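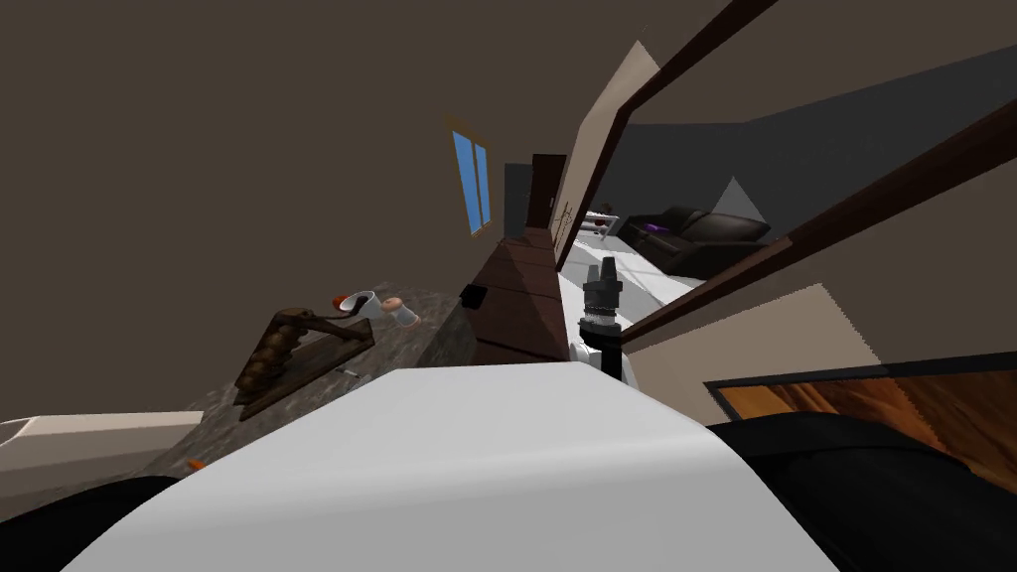 *Two-arm cell in the home-interior simulation, seen at a steep tilt. Gripper upright, granite counter and antique-style iron at left.*

# About Lernerard

Lernerard sets up and services two-arm robot cells for household handling work. The company operates from a single building in Flonport. Each cell exists twice: as hardware on the shop floor and as a model in simulation. Both copies carry the same cell number, the same joint limits and the same service record. A change to one is entered against the other before the shift closes.

Most of our work concerns one machine type, the Volton two-arm unit. This page describes how a Volton cell is commissioned and maintained, as customers generally ask about that first.

## Setup

A new cell starts in simulation. Aarne Kallio builds the room from the customer's floor plan and places the base. Counters, cabinets, door openings and beams are modeled as solid bodies, and the arms are run through their full range to find contacts. Loose objects are added after the fixed geometry has passed.

Room orientation is checked at this stage. The simulator takes its up direction from the base frame of the robot. The wrist view takes its own from the last joint. If the two are mixed in the configuration file, gravity compensation is computed along the wrong axis and the arms sag or drift when the brakes release. The reference file for a standard cell has 2,643 lines, and the frame definitions are kept together at the top so they can be read without scrolling.

The hardware is then bolted down and leveled. Slavica Vukčević handles the mechanical side:

- Base plate torqued in a cross pattern and checked again after the first warm-up run
- Both arms moved by hand to the zero marks with drives off
- Cable loops measured at full wrist rotation, both directions
- Gripper mounted, tip squared to the wrist flange, fasteners marked with paint
- Emergency stop tested from every station in the cell

Zero offsets are written to the controller and copied to the model. A cell is released when the tip position in the model and the tip position on the floor agree at all 15 test points.

## Maintenance

The wrist needs the most attention. It is the part that meets the counter when a grasp goes low, and its seals collect dust and lint. Pongsak Phromma runs the wrist bench, where units are opened, cleaned, greased and reassembled. The seals are replaced at every opening, whatever their condition. Old grease is wiped onto white paper and inspected for metal before it is discarded.

Gripper tips are treated as consumables. Worn tips are not filed or reshaped, as this alters the tip length and invalidates the offsets. A replacement set is fitted as a pair and the cell goes back through the test points.

Backlash is measured on each of the 7 joints of an arm. The reading is taken with a dial indicator at a fixed distance from the joint axis, loaded first one way and then the other. Readings go in the service record with the initials of the person who took them. A joint that has moved since its last reading is measured a second time by someone else.

## Repair

Faults are reproduced in the model where possible. Apolinar Camacho loads the controller log, sets the room to the state in which the fault was reported and replays the joint commands. Collisions with counters and cabinet faces usually show up in replay. Intermittent encoder faults usually do not, and those units come to the bench.

Thin handles, small cylinders and items lying on their side are part of the regular regrasp check after any wrist repair. Objects are placed close together on the counter so that clearance on both sides of the tip is tested. The check is run in simulation first and on the floor second, at reduced speed.

Parts removed from a unit are bagged, tagged with the cell number and returned to the customer on request.

## Company

Lernerard was started by Jouko Sjöberg, who had serviced packaging equipment at Aaltonen and still does the final sign-off on base alignment. We currently maintain 53 cells. We do not sell robots and take no commission on parts.

The shop opens at 7:00 a.m. Customers are welcome to attend commissioning and are asked to wear closed shoes. Visitors stay behind the yellow line while drives are enabled. The shop closes for one week in June for recalibration of the measuring equipment; urgent repairs during that week are handled by telephone and model replay only.

Service requests should state the cell number, the controller software version and the last action before the fault. Please leave the cell powered if it is safe to do so. The log buffer is cleared at shutdown.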